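克洛科陶（Clokotau）：一座温泉小镇如何留住过夜客
旅游管理专业课程实践报告
小组成员：Oliwia Duda、Killian Roussel、Weronika Jabłońska
指导教师：Krystyna Borkowska 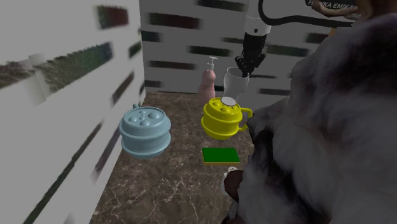

一、选题缘起

我们组最初想做海岛。预算表交上去以后，海岛变成了山区，山区又变成了坐一趟慢车就能到的山区。克洛科陶就是这么选出来的。镇子在河谷里，两边是云杉林，中间一条主街，街尾有一处温泉。宣传册上说泉水“自古闻名”，至于古到什么时候，册子的中文版、英文版和波兰文版各有各的说法，前后差了两个世纪。

研究问题是指导教师帮我们收窄的。原题叫《克洛科陶旅游业的现状、问题、对策与展望》，Borkowska老师在旁边批了一句：“你们打算住到退休吗？”改过之后只问一件事：游客为什么当天来、当天走。

二、地方概况

克洛科陶常住人口800人，冬天感觉更少。镇上的老浴场叫Jasińska，以第一任经营者的姓氏命名，有室内池两个、露天池一个。露天池正对着山脊，天气好的时候能看见雪线，天气不好的时候能看见停车场。步道从浴场后门出发，沿Osus溪上行，终点是一座小瀑布。路牌写单程四十分钟，Killian走了三十五分钟，Oliwia走了一小时十分钟，两人都认为路牌不准。

交通方面，火车站离主街两公里，接驳巴士由Odico公司运营。末班车傍晚六点十分发车，浴场晚上九点关门。这两个时间是怎么定下来的，我们问了三个部门，得到的答复是应该去问另外两个部门。

三、调查方法

实地调查在三月进行，属于淡季向旺季过渡的时段，住宿便宜，雨也多。问卷共发放257份，收回有效问卷242份。无效的15份里，大部分只填了第一页，有一份在“您对本地旅游的建议”一栏画了一只很认真的鸭子。鸭子没有进入编码表，但我们保留了原件。

发放地点为浴场大厅、火车站候车室和瀑布观景台。观景台的效果最差，爬上来的人都在喘气，不愿意谈满意度。候车室的效果最好，理由不言自明。

访谈方面，我们见了浴场经理Wanda Czarnecka两次，另与几家旅馆和餐馆的店主聊过。访谈提纲准备了二十个问题，通常问到第六个，对方就开始讲自己的孩子在哪里上大学。

四、主要发现

（一）来的人其实愿意住。问卷里表示“若条件合适愿意过夜”的受访者占多数，犹豫的主要原因集中在晚上没事可做和吃饭困难。价格排在后面，这和我们开题时的假设相反。开题时的假设是价格，我们写了整整两页，现已删去。

（二）晚饭是个大问题。主街上四家餐馆，淡季有三家在晚上七点前停止点餐。剩下一家供应到八点半，菜单上有十一种汤，当天有两种。游客泡完温泉出来正是最饿的时候，于是赶去车站，在候车室吃自动售货机里的饼干。

（三）末班车替游客做了决定。不少受访者说并没有打算走得那么早，只是怕错过车。Czarnecka经理告诉我们，每天五点半左右，更衣室会突然热闹起来，六点以后池子里就只剩本地人。本地人对现状相当满意。

（四）步道被低估了。Osus溪这一段的风景在我们看来不输浴场，初春融雪时水量大，谷底有成片的雪片莲。可是浴场大厅里没有一张步道地图，游客中心倒是有，游客中心每天下午三点关门，周末休息。

五、建议

1. 与Odico公司商谈，在旺季加开一班晚上九点二十分的接驳车。有人会担心这样游客更不过夜了。我们的看法是，先让人有机会在镇上吃一顿晚饭，再谈过夜。

2. 餐馆轮流值晚班。四家店主彼此都认识，其中两家还是亲戚，协调起来应当容易。访谈之后我们对“应当容易”这四个字有所保留。

3. 把步道地图放进浴场大厅。这一条成本最低，Czarnecka经理当场答应，然后问我们能不能顺便画一张。Weronika画了，比例尺不太讲究，但瀑布的位置是对的。

4. 推出“傍晚场”联票，含露天池入场、热汤一份和次日步道早餐盒。名称暂未确定，组内备选方案五个，都不好听，附在组内讨论记录里，不再列出。

六、不足与反思

样本集中在三月，夏季游客的情况我们一无所知，报告里凡是写“游客”的地方，都请读作“三月愿意停下来填表的游客”。问卷只有英文和波兰文两个版本，捷克来的旅行团基本没有覆盖到，而他们的人数看上去并不少。访谈录音有一段完全被咖啡机盖住，只能凭记忆整理，三个人的记忆不一致，最后采用了写字最快的那个人的版本。

分工方面，Oliwia负责问卷设计和统计，Killian负责交通与步道部分，Weronika负责访谈和全部地图。排版由三人共同完成，因此目录页码改了四次。

最后一晚我们自己也没赶上六点十分的车，在镇上多住了一夜。旅馆老板给的是淡季价，早餐有蜂蜜和黑面包，晚饭是候车室的饼干。这笔住宿费尚未报销，票据已随报告一并提交。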